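Chapter 3
Motion Through Air

Chapter Outline
3.1 The Missing Force
3.2 What Drag Depends On
3.3 Terminal Speed
3.4 Shape, Balance and Stability
3.5 Flight Paths in Real Air

In Chapter 2 the motion of falling and thrown objects was treated as though the air were absent. Gravity was the only force considered once an object had left the hand, and the results were simple. All objects dropped from the same height reached the ground together, and every thrown object followed the curve called a parabola. These results are sound, and they will be used again. They describe a dense, compact object moving slowly over a short distance very well. They describe a falling leaf very badly.

The present chapter restores the air. Students will need the definitions of weight, mass and acceleration from Chapter 1 and should be able to draw a force diagram for an object moving in a straight line. No new mathematics is required before Section 3.5, where the graphs are drawn by the step method set out in Appendix B. Teachers following the shorter course may leave out Section 3.5 and go directly to Chapter 4.

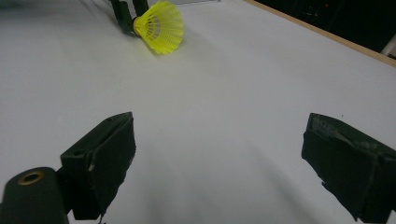
3.1 The Missing Force

Any object moving through air must push air aside. The air resists, and the object experiences a force directed against its motion through the air. This force is called drag. It acts on a cyclist on a level road, on rain, on a train entering a station and on a sheet of paper dropped from a desk.

Drag differs from weight in one important respect. Near the ground, the weight of an object is the same whether the object is at rest or in motion. Drag is zero when an object is at rest in still air and grows as the object speeds up. A person walking across a room seldom notices it. The same person riding a bicycle downhill notices little else.

Consider a stone released from a bridge 80 meters above a river. At the instant of release, the drag is zero and the stone accelerates under its weight alone. As its speed increases, drag increases with it, and the net downward force becomes smaller. The stone continues to gain speed, although less quickly than the methods of Chapter 2 would predict. For a heavy stone the difference is modest. For a table tennis ball released from the same bridge, it is very large.

The direction of drag deserves care. It is common for students to draw it pointing upward in every diagram, as if drag were always opposed to weight. For a falling object in still air this is correct. For a ball that has been thrown straight up and is still rising, drag points downward, in the same direction as the weight, and the ball slows more quickly than it would without air. In every case, the motion through the air must be found first and the drag drawn opposite to it.

3.2 What Drag Depends On

Four quantities account for most of the drag on an everyday object. The first is speed. Over the range of speeds met in sports and transport, drag on a given object is proportional to the square of the speed, so that doubling the speed makes the drag four times as great. The second is frontal area, meaning the area that the object presents to the oncoming air. The third is the density of the air. The fourth is shape, which is expressed by a number known as the drag coefficient.

Air density is easily overlooked. At a height of 2,000 meters above sea level the air is noticeably thinner than at the coast, and a ball struck with the same speed at the same angle will usually travel farther. Temperature also matters. Warm air is less dense than cold air at the same pressure, and for this reason some indoor sports grade their equipment for the conditions of the hall.

Mass doesn't appear in the list. Two balls of the same size, shape and surface, moving at the same speed through the same air, experience the same drag even if one is hollow and the other is solid. What differs is the effect of the drag. The lighter ball has less mass to be slowed, and its motion changes more. A badminton shuttlecock combines a small mass with a wide skirt,

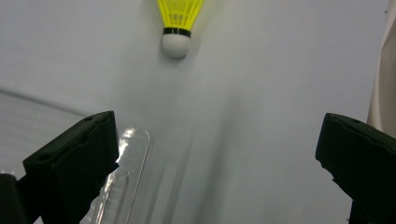

and it therefore loses speed much more quickly than a tennis ball struck just as hard. The same reasoning applies to dandelion seeds, to snowflakes and to the parachutes studied at the end of this chapter. In each, the ratio of frontal area to mass is large, and the motion is governed by the air for nearly the whole of its duration.

Worked Case: The Vinness Delivery Van

A van operated by a company in Vinness travels on a straight, level road in still air. The driver increases the speed from 40 to 80 kilometers per hour. By what factor does the drag on the van change?

The frontal area, the shape and the air density are unchanged. The speed has doubled, and drag depends on the square of the speed. The drag is therefore four times as great as before. Note that the mass of the van was not given and was not needed. If the drag at the lower speed is 200 newtons, the drag at the higher speed is 800 newtons.

3.3 Terminal Speed

A falling object gains speed only while its weight exceeds the drag upon it. Given enough height, the drag approaches the weight, the net force approaches zero and the speed settles toward a steady value. This value is called the terminal speed. An object moving at its terminal speed hasn't stopped being acted on by forces. The forces on it are in balance, and its velocity doesn't change.

Terminal speed is low for objects that are light for their size and high for objects that are dense and compact. It can also be altered during a fall. A skydiver who spreads both arms and legs presents a larger area and slows to a lower terminal speed, then reaches a lower one again once the parachute is open.

3.4 Shape, Balance and Stability

Drag may turn an object as well as slow it. Where the mass is concentrated at one end and the broad surface lies at the other, the air tends to swing the broad end to the rear. Darts, arrows and shuttlecocks are all steadied in this manner.

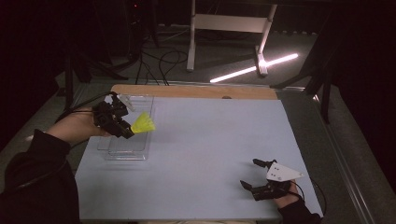
Salamatu Ogunleye has objected that textbooks introduce stability too late, and that students who meet it before the drag equation "draw better diagrams and ask better questions about them." Teachers who share this view may take Section 3.4 directly after Section 3.1, as its opening pages make no use of the drag coefficient.

Before continuing, students should attempt the review questions on force diagrams at the end of Chapter 2 and keep their answers, which will be corrected for drag in Section 3.5.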